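## Häufige Fragen zur Zusatzversicherung Altness

**Lohnt sich der Tarif?**
Für die meisten wohl kaum. 92 Euro im Monat sind viel Geld für ein Einzelzimmer, das nur bei freien Betten gewährt wird.

**Zahlt Altness die Chefarztbehandlung?**
Laut Prospekt ja. Im Kleingedruckten steht eine Grenze von rund 800 Euro.

**Und Eingriffe mit OP-Robotern?**
Nur nach schriftlicher Zusage. Maeve Lenihan aus unserer Beratung rät, sich auf mündliche Auskünfte nicht zu verlassen.
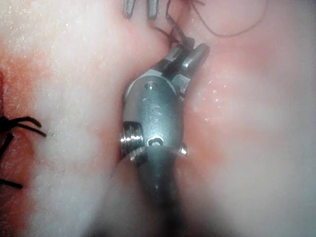 *Roboterinstrument an rosafarbener, gewebeähnlicher Oberfläche*

**Wie kündige ich?**
Schriftlich, 2 Monate Frist.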